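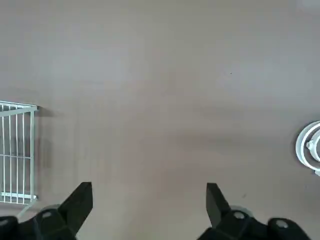
Demonstration gathering is the part of robot learning where a person does the job through the robot, over and over, while everything gets recorded. I've been doing it long enough that I now think of it as a trade of its own, a bit like proofreading or piano tuning, and this entry is my attempt to set down what it involves. Each run is called an episode. An episode holds what the cameras saw, where every joint was, and what the person was telling the arm to do at each moment. The camera at the wrist has the odd job of seeing very little very closely: two black fingers wide open, bare surface between them, a slice of white wire rack on the left and part of something round and white on the right. To me that's a dull view. To the learning system it's half the world, and it has to work out from there which way to go!

December
By Bukola Ogunleye

Also called

Demos, demonstrations, teleoperation data, "episodes" if you're typing in a hurry. At Utham, where I started, we said "takes", as if we were making films. Groseson people say "trajectories" and will correct you. I use whichever word the person I'm talking to used first.

How an episode is made

The usual way is with a leader, meaning a hand-held copy of the arm or some sort of controller. You move it and the real arm follows. I learned on a leader that Sajib Sivakumar had put together himself, and it was stiff in one joint, so all my early episodes have the same little hitch in them. The system learned the hitch beautifully. It would reach out, pause as though it had remembered something, and carry on.

A good episode starts from a known pose, does one job from beginning to end, and stops. The hard part is stopping. People want to tidy up afterwards, nudge the object straight, wave the gripper about. All of that goes in unless you cut it, and then you've taught the robot to fidget.

Speed matters too, though people argue about how much. I go at the pace I'd use for pouring from a full teapot. Suqin Feng goes nearly twice as fast and her data trains perfectly well, so don't take my word for it.

Cameras

Most set-ups I've worked with use a wrist camera on each arm and at least one fixed camera looking over the table. The wrist camera is for the last bit of the reach, when the fingers are close. The fixed one tells you where everything is before that, and it sees what the wrist can't: the other arm, the cables, the stuff lying at the far side of the table. With cloth I lean on it heavily. Fabric draped over a board, say, with a couple of pegs poking out from under it, is quite readable from above and to one side. Up close it can turn into a wall of blue.

Two arms on one table make the wide view more useful again - you need to know that one is well clear while the other is working.

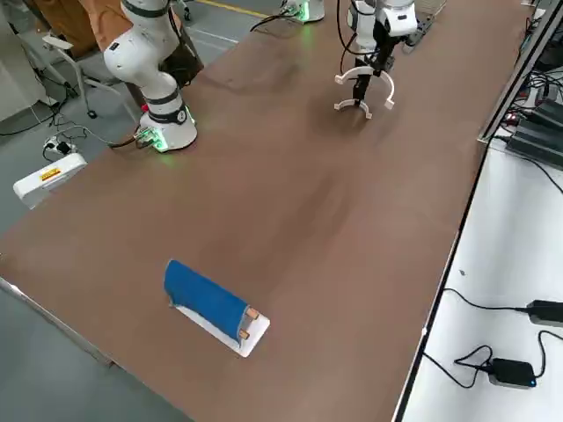
How many episodes

Everyone asks this first. For one simple job with one object, I'd collect 100 and see what happens. It's often enough to show whether the idea is sound and never enough to be proud of. For anything soft I'd plan on 300, and when we did the folding work for Obi we went to 500 and still wanted more corners in it. The largest set I've had a hand in was 900 episodes at Bindham, shared between four of us, and by the end I was picking up my own mug with two fingers.

Variety

Numbers alone will fool you. If the object sits in the same spot every time, the arm learns the spot. So you move things: a bit left, turned round, nearer the edge. You change the light if you can. Musa Ojo used to shut his eyes and shove the object before each run, and I've copied him ever since.

Leave some clutter in as well. A table that's always spotless gives you a robot that panics at a pencil.

Failed runs

Opinions differ. Some teams delete every fumble. I keep the ones where I dropped something and then recovered, marked as such, and bin the ones where I simply gave up. Tanko Tamuno keeps the lot in a separate folder and goes through it on a Tuesday, looking for the same mistake twice.

Notes and labels

Write down the job, the objects, who was driving and anything odd. Do it straight after the run. I once left a whole afternoon's labels until the next morning and ended up watching every episode again with a sandwich.

See also

Teleoperation; imitation learning; bimanual manipulation; camera calibration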